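Wednesday, late, kitchen table

My feet hurt and I ought to be in bed, but if I don't write this down tonight I'll have lost half of it by the weekend, so here goes. The open day at Nerora was today! I had been looking forward to it since Zorica Leka first mentioned it back in the spring – she has a desk there now, on the second floor, and she put my name on the list and then reminded me three times, bless her, as if I might forget.

I took the early bus out to Ferkport and got there just before 10, with the doors still shut and a little knot of us standing in the wind, holding our printed slips. A tall man in a green coat told me he had come for the coffee. It was good coffee, I'll say that for them, and there were poppy seed rolls, and I had two.

They split us into groups and ours went to Aušra Juška, a small, quick woman who talks with both hands and had the sense to wait until the people at the back had caught up before she began. She works on getting arms to open things. Cabinets, drawers, refrigerators, all the things I do with a hip and an elbow while holding a saucepan. I had pictured a big hall with machines swinging about (I even wore my flat shoes for it), and there is a hall, and we saw it later, but her part of the visit was mostly in a darkened room with a screen on the wall and chairs that squeaked. She said the arm does most of its learning in the computer, where it can bang into a door all night long and there's no carpenter to pay in the morning.

So we sat and watched it practice. I hadn't expected to be so taken with it. It was just an arm and a cabinet on a bare floor under a purple sort of sky, and I found myself leaning forward in my chair the way I used to at the children's swimming lessons.
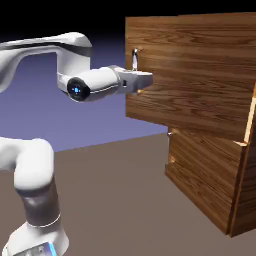
Somebody's boy, I'd guess nine or so, asked why the sky was purple, and Aušra laughed and said it was only whatever the program gave them and she had stopped seeing it years ago. Then he asked what was inside the cabinet. She said nothing at all, and he was terribly let down, poor thing. I was a bit too, if I'm truthful. I'd have put a cake in it.

She told us the handle is the hard part. A person feels for it and shifts their grip without thinking, but the arm has to work out where to come in from and how far to pull, and which way the door wants to swing, and then do it all again with the handle moved over an inch. The run she was showing us had got to 3,588 tries, she said, and that was a short one. I wrote the number on the back of my slip because I knew I'd want it for Justinas, who gave up on the hall closet after two.

After that came the hall, and Tetteh Ametepe, who has a lovely deep voice and should be on the radio. He showed us the real arm they call Orgate, fenced in behind a yellow line, and let us each press a button to send it to its resting position. I pressed mine and it folded itself up so politely that I said thank you to it, out loud. The man in the green coat heard me. Well, let him.

Lunch was soup in paper cups. I sat with Zorica and old Mr. Dambrauskienė – Algirdas, he insists on Algirdas – who used to build kitchens for Venckus and had plenty to say about the hinges on everything in the building. He wanted to know whether the computer doors ever stick in damp weather. Zorica said she'd pass it along, and I believe she meant it, as she put it in her phone. He was pleased as anything. They ought to hire him.

I stayed longer than I'd planned and missed the bus I wanted, and then stood around 11 minutes for the next one with a tote bag full of leaflets I'll never read. The ride home was pretty, with the lilacs out all along the canal.

I opened the cupboard for a mug when I got in and stood there like a fool, watching my own hand do it. Must call Zorica tomorrow to thank her, and find out who makes those poppy seed rolls.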